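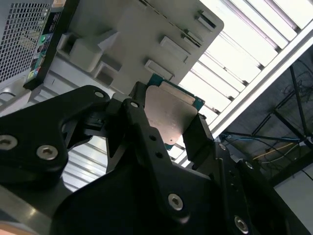 Über uns: Automatisierte Demontage und Montage von Rechnern

Die Unier betreibt am Standort Durnusura eine Versuchswerkstatt für die robotergestützte Aufarbeitung gebrauchter Desktop-Rechner. Im Mittelpunkt steht das Programm Nudgate, in dem Prozessoren und Speichermodule maschinell entnommen, abgelegt und wieder eingesetzt werden. Auftraggeber sind Aufarbeitungsbetriebe und berufsbildende Schulen der Region.

Unser Umgang mit Störungen

Zu einer vollständigen Darstellung unserer Tätigkeit gehört der Vorfall vom vergangenen September. Beim Einsetzen eines Prozessors setzte der Greifer das Bauteil verkantet auf den Sockel auf und erhöhte den Druck, anstatt den Vorgang abzubrechen. Die Kraftüberwachung war nach einem Fingerwechsel mit dem Grenzwert des vorherigen Werkzeugs in Betrieb geblieben. Personen kamen nicht zu Schaden. Die Hauptplatine musste ausgesondert werden, und die Zelle blieb 8 Tage außer Betrieb.

Die anschließende Untersuchung umfasste 87 aufgezeichnete Einsetzvorgänge. Bei fünf davon lag die Kontaktkraft bereits vor dem Vorfall über dem zulässigen Wert, ohne dass eine Meldung erfolgt war. Als besonders kritisch erwies sich der Bereich unmittelbar am Halterahmen des Prozessors, in dem den Greiferfingern nur wenig Raum bleibt und Kondensatoren, Spulen und Speichersteckplätze in geringem Abstand liegen.

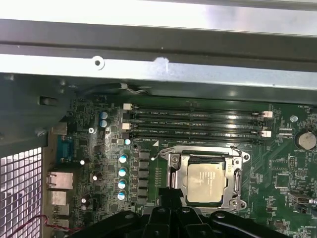 Seither gilt für jede Annäherung an den Sockel eine herabgesetzte Geschwindigkeit. Wird der Grenzwert überschritten, hält der Arm an und gibt die Steuerung an das Bedienpersonal ab. Ein selbsttätiger zweiter Versuch ist nicht mehr vorgesehen. Nach jedem Fingerwechsel wird die Kraftüberwachung neu eingemessen und das Ergebnis im Betriebsbuch vermerkt.

Arbeitsplatz und Ablage

Die Gehäuse werden liegend und mit abgenommener Seitenwand bearbeitet. Für entnommene Bauteile steht neben dem Gehäuse eine im 3D-Druck gefertigte Ablage mit eigenen Aufnahmen für Prozessor und Speichermodul bereit.
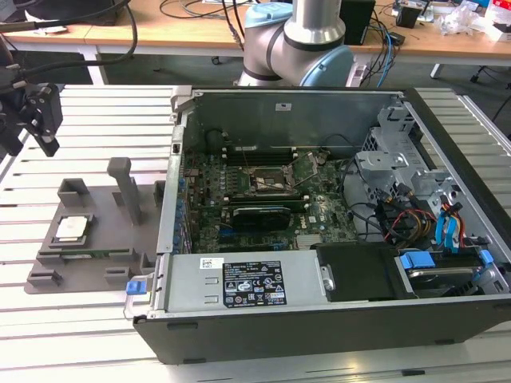

Die Lage der Ablage wird vor Schichtbeginn gegen die Referenzpunkte der Zelle geprüft. Eine Verschiebung von etwa 4 Millimetern hatte sich in der Untersuchung als zweite, vom Grenzwert unabhängige Fehlerquelle gezeigt: Der Prozessor wurde schräg gegriffen und gelangte in dieser Stellung zum Sockel. Die Steuerungssoftware Mạch verweigert nun die Freigabe, solange die Prüfung nicht bestätigt ist.

Rückmeldungen aus dem Kreis der Partner

Den Untersuchungsbericht haben wir allen Partnern ungekürzt zur Verfügung gestellt und um Stellungnahme gebeten.
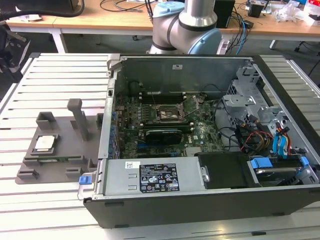
Aus einer beteiligten Schule hieß es dazu, der Bericht sei nachvollziehbar, die Beinahe-Fälle hätten jedoch früher mitgeteilt werden müssen; für den Unterricht sei gerade die Kenntnis solcher Abweichungen von Wert.

Dieser Hinweis wurde aufgenommen. Überschreitungen des Grenzwerts werden den Partnern nunmehr monatlich gemeldet, auch wenn kein Schaden entstanden ist. Der Bericht kann über die Geschäftsstelle in Durnusura angefordert werden.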